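Redlow Wipe-Up, version 2
README

Print this page | E-mail this page

Redlow Wipe-Up is a collection of short recordings of one household chore: getting a spill off a white tabletop. It covers the liquid, the marks it leaves behind, and the things used to wipe it up. It was put together for people who work on judging how clean a surface is, and for anyone who needs footage of liquids and soft wiping materials on a light, patterned background.

Please read the section on stains before you use the labels. Most of the mail we got about version 1 was about stains.

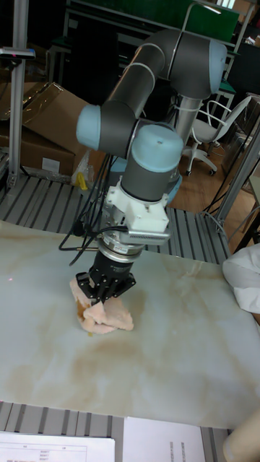

Household Surfaces Group, Kusteck, Zarnasstead office

Contact: Danica Kelmendi (recordings), Despina Obradović (labels)
Last changed: 11/09/2019

What is in the set

There are 1,000 recordings. Of these, 700 have hand-drawn outlines for the spill and the wiping material. The rest have a text note only. Another 34 were withdrawn after version 1 and their numbers have not been reused, so expect gaps in the folder listing.

Each recording folder holds:

- the video
- note.txt, one or two lines typed at the table
- outlines.json, if the recording was labeled
- surface.txt, the state of the tabletop at the start (clean, stained, or not checked)

The surface

The tabletop is white with a marble-like pattern. The pattern has soft beige and gray in it, and those colors sit close to a thin smear of the spill liquid. We considered a plain white top and decided against it. Kitchen counters have patterns, and a method that only works on plain white is not much use to us.

The small red dot near the left edge is not part of any spill. Leave it out of your outlines if you add your own. An early labeling pass picked it up as a droplet in several folders and we had to go back through them by hand.
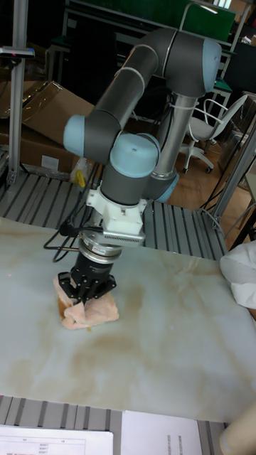
Stains and smears

The labels use four words for what is on the surface. They are applied by eye.

puddle — liquid with a clear edge and some shine to it
smear — a thin streak or film with a visible direction
stain — a flat tan or brownish mark with a soft edge
pattern — part of the tabletop itself

The line between stain and pattern is the weak spot. Where Despina could not decide from the video she entered "stain/pattern" and left it. Treat those as unknown. Do not fold them into either class, or your cleanliness scores will drift toward whichever one you picked.

A stain at the start of a recording is usually left over from an earlier one. We did not scrub the top back to new each time. If you need a fresh start, filter on surface.txt for "clean" and accept a much smaller set.

Wiping materials

The set includes cloths and sponges. Folded and bunched cloth is the hardest thing to outline. The label follows the outer edge of the material as it lies and ignores the folds inside it. When part of a cloth is covered by something else, only the part you can see is outlined. A hand near the cloth is labeled "hand" and is never merged with the cloth, even when the two touch.

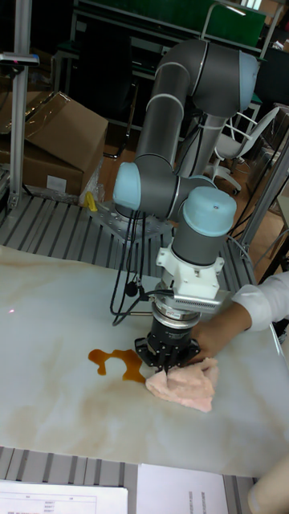 Crumpled pink cloth and an orange-brown puddle on the marble-patterned top. Fainter smears toward the front.

Color names in the notes are loose. The same material may be "pink," "beige," or "peach" depending on who typed the note. Search for all three — we have not cleaned this up and do not plan to.

Spill shapes

Puddles were left in whatever shape they took. Some are compact blobs, and some are long or bent around a bare patch in the middle. The bent ones matter for anyone measuring area, as a simple bounding box counts a good deal of dry table as spill.

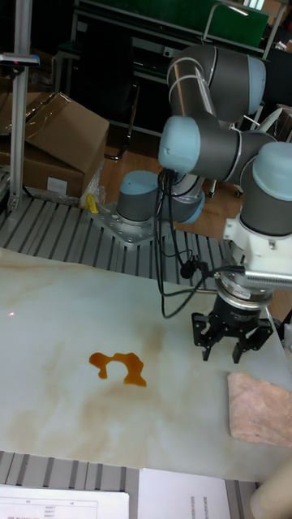 For that reason outlines.json stores a polygon and no box. If your tools want boxes, work them out from the polygon and keep the polygon for scoring. The Grgić converter handles this, but it drops holes, so a ring of liquid comes out as a solid disk. Check those by hand.

Known problems

- Glare on wet areas hides part of the puddle edge in some recordings.
- Loose items at the border of the view, such as paper and packaging, are not labeled.
- note.txt is missing from a few folders. The video is still good.
- "Smear" was used too freely in the first batch. Those entries have been checked once, in November, and not again.

Corrections

Send the folder number and the time in the video to Danica. Label corrections go into the next release. Please do not send back whole edited label files, as we have no good way to merge them.

E-mail this page | Print this page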